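Baseball cap

A baseball cap is a soft cap with a rounded crown and a stiff brim sticking out in front. Crown is usually sewn from panels that meet under a small top button. Worn for sport, work, hiking, bad hair. 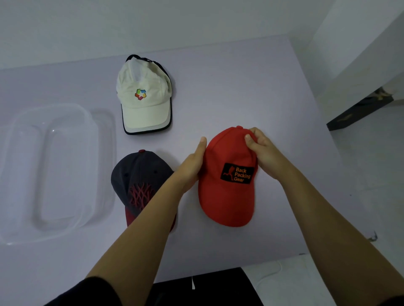
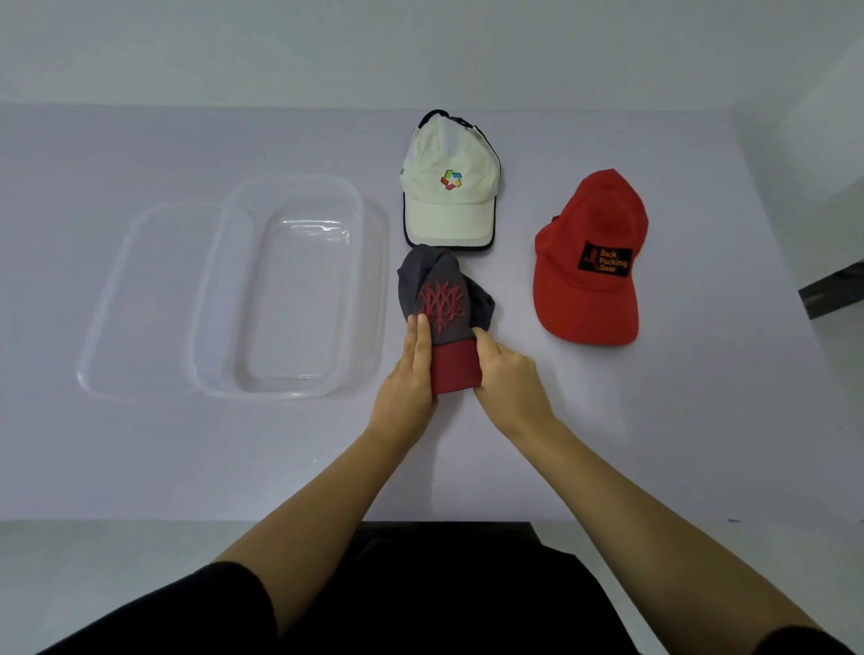

Baseball caps handled on a tabletop: a red one with a backpacking patch (first), a dark gray one with red embroidery being folded (second).

Parts
Crown, brim (also bill or visor), top button, eyelets for air, sweatband inside. Front panel carries the logo, either stitched straight on or sewn on as a patch. Some caps have a contrasting trim along the brim edge.

Folding and storage
Soft crowns fold, stiff ones dont like it. Common way is to pinch the crown together and leave the brim alone. Creases in the brim tend to stay. For long storage, nest caps one inside the next, brims all facing the same way.

Collecting
Dede Nartey's list of regional work caps (Sikenley and Rivera) has 717 entries, 206 of them with patches. Rhea Bautista later added the Caltik giveaway caps, a run of 500, most of wich are lost.

See also: Trucker hat, Visor, Bucket hat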